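Mesa Urkholm no clube de robótica: dois meses de uso e algumas opiniões fortes

13 de maio de 2026
por Emerson Rocha

Quem acompanha o blog do clube já sabe que a gente passou o ano passado inteiro brigando com mesa bamba. Bancada de escola, pé torto, calço de papelão dobrado, aquela história. Aí em março saiu a verba da feira e resolvemos comprar uma estação fechada de verdade, com base rígida e trilho para fixar os braços. Ficamos entre duas: a Gultwood, que custava 2244 reais, e a Urkholm, por 2926. Fomos na mais cara e eu fui o chato que insistiu, então nada mais justo que eu escreva a resenha!

Antes de tudo: os braços não vêm junto. O preço é só da estação (estrutura, tampo, painéis, trilhos da frente e as duas placas de montagem). Parece óbvio, mas teve gente no grupo que achou que ia abrir a caixa e sair programando.

A montagem

Levou uma tarde e mais um pedaço da outra. O manual é um desastre, tem uma página com o desenho espelhado e a gente montou um dos painéis ao contrário por causa dela. Desmonta, xinga baixinho (tinha aluno do sexto ano na sala), monta de novo. Fora isso os perfis encaixam bem, os parafusos vieram todos e ainda sobraram 4, que até agora ninguém descobriu de onde são. Estão num potinho, se alguém souber me avisa.

Uma dica: apertem os trilhos da frente por último. A gente apertou primeiro e depois os postes de trás não queriam entrar nem com reza.

No dia a dia

O que eu mais queria era parar de recalibrar tudo a cada encontro, e nisso ela entrega. Em abril inteiro recalibramos duas vezes, e uma delas foi porque esbarraram na mesa com uma mochila cheia de livro de química. Na bancada velha era toda santa aula, meia hora perdida, e a turma já ia dispersando para o celular.

Os painéis claros ajudam bastante também. Nossa sala tem janela grande de um lado e no fim da tarde o sol entra rasgando, o que deixava as imagens da câmera imprestáveis. Com as paredes em volta a luz fica bem mais comportada. Só que painel claro suja, viu? Marca de dedo, risco de caneta, tudo aparece. Passo pano com detergente neutro depois de cada encontro e mesmo assim já tem uma mancha que não sai de jeito nenhum.

O tampo eu achei bonito, tem cara de móvel, e a cor avermelhada dá um contraste bom com peça clara. Com peça escura já é outra conversa. O pessoal que treina com objeto escuro anda reclamando que o programa se perde nas bordas, e estamos pensando em forrar uma parte com cartolina branca para testar.

A gente está usando a estação para o desafio da Copa Karimi, que este ano tem tema de jardinagem. Cada equipe monta a sua própria bancada de jardim e programa os braços para mexer nas coisas. A nossa juntou vaso, ferramenta, bandeja e pecinhas de tamanhos bem diferentes, que é para a garra sofrer mesmo.

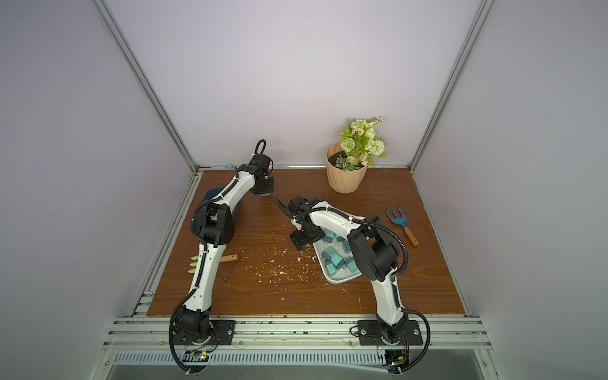 Nossa bancada de jardim na Urkholm, com os dois braços nos trilhos da frente e o vaso de flores artificiais ao fundo.

O espaço interno dá para dois braços trabalharem com uma certa folga, desde que a turma combine quem vai para onde. Quando os dois resolvem ir para o meio ao mesmo tempo, dá cotovelada. Já deu, inclusive, e foi um barulho que eu não desejo a nenhum professor.

Do que eu não gostei: a parte elétrica. As plaquinhas ficam expostas na frente, embaixo das placas de montagem, bem na altura em que aluno apoia a mão. O fabricante podia ter pensado numa tampa. Nós compramos uma canaleta da Drukier para organizar os fios e ainda não instalamos (eu sei, eu sei). Com turma pequena dá para ficar de olho, com a sala cheia eu fico tenso.

Outra coisinha chata é limpar. Farelo vai parar no meio do tampo e dali para a grade da frente, que tem umas fendas estreitas onde o pano não entra. Pincel velho resolve, mais ou menos.

Vale a diferença de preço para a Gultwood? Para um clube que usa toda semana, eu acho que sim. Vi a Gultwood montada em outra escola e ela balança um pouquinho quando o braço acelera, e esse pouquinho já me tiraria do sério. Para quem vai usar só na época de competição, eu pegaria a mais barata e gastava o resto em garra reserva.

Se alguém aí já conseguiu fazer uma tampa impressa para as placas da frente, manda o arquivo nos comentários, por favor!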